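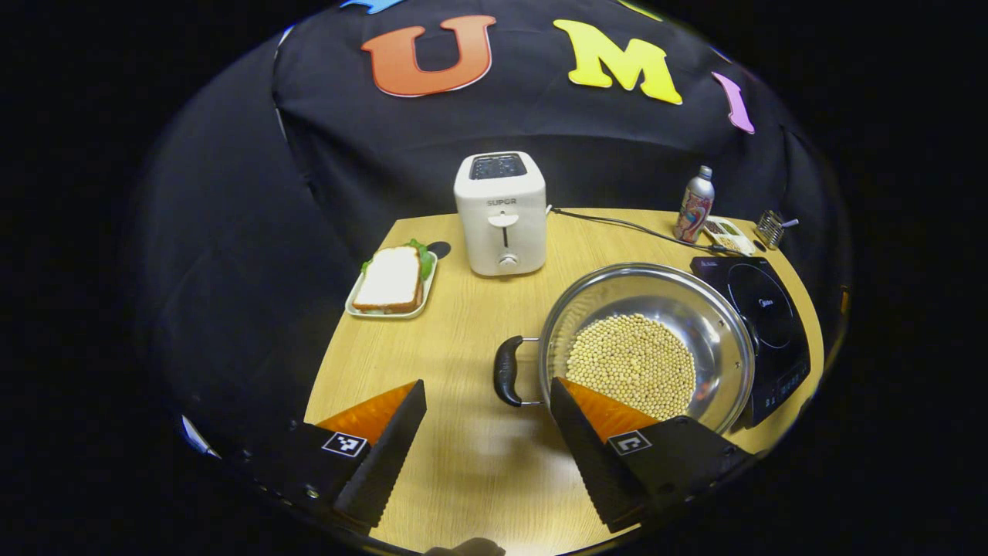

The rule book at Duan had 31 pages, and she had written 18 of them. The inspector from Wornunov read every one standing up, his coat still on.

"Rule four," he said. "No pot is lifted until both fingers are clear of the rim. Who checks that?"

"Whoever is holding the gripper."

"And who checks them?"

She turned the book around and showed him the line for the second set of initials. He copied it into his notebook. Out in the hall, the night crew from Hutura was hanging up its jackets.

She had started the book in April, after a handle strap gave way and soybeans went all over the floor at Istum. The crew there had swept up and gone on working. It took her a month to get them to write it down.
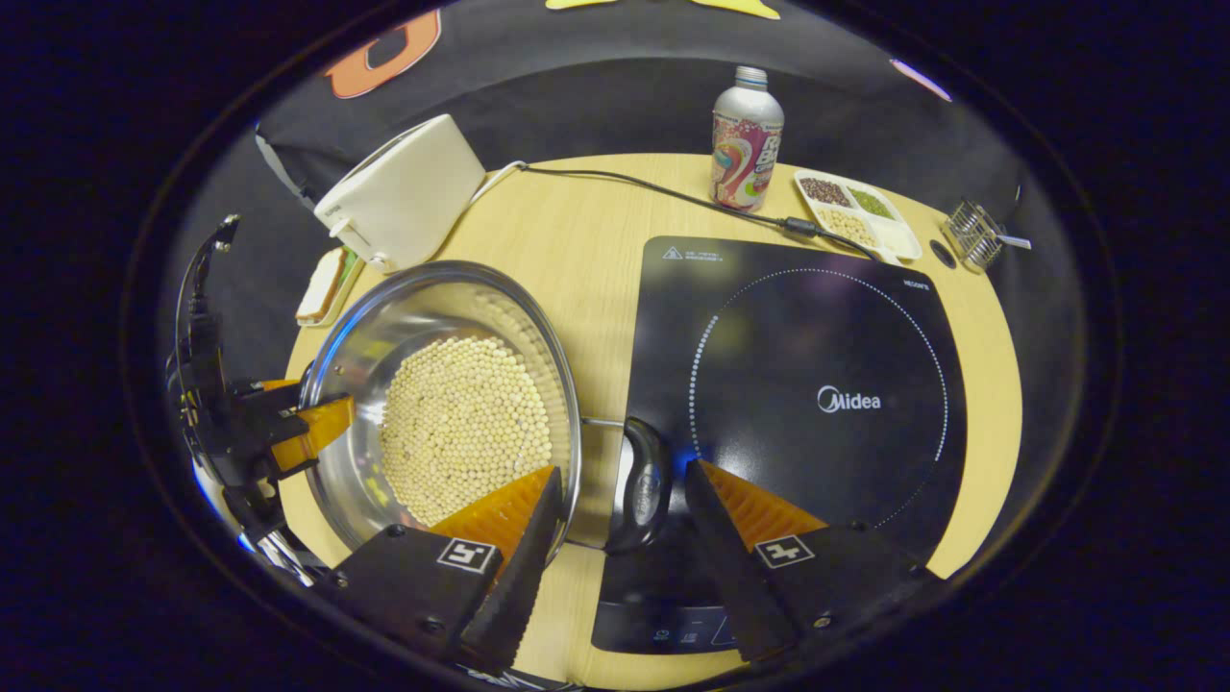
Does the rule still apply when the cooktop is off?

It applies every time, because the person lifting the pot can't always tell from where they stand.

The inspector asked that, and she gave him the answer as it was printed on page 12. He wanted to know why it was printed at all. She said people on the late shift had kept asking.

He signed the last page and put down two changes. The cord had to be checked before each session, and the log had to stay in the room. She had wanted the second one for a long time and had been told it was too much trouble.

When he was gone she typed up both changes and printed 200 copies. The machine jammed at 190. She cleared it, ran the rest, and took the stack down the hall before the crew went in.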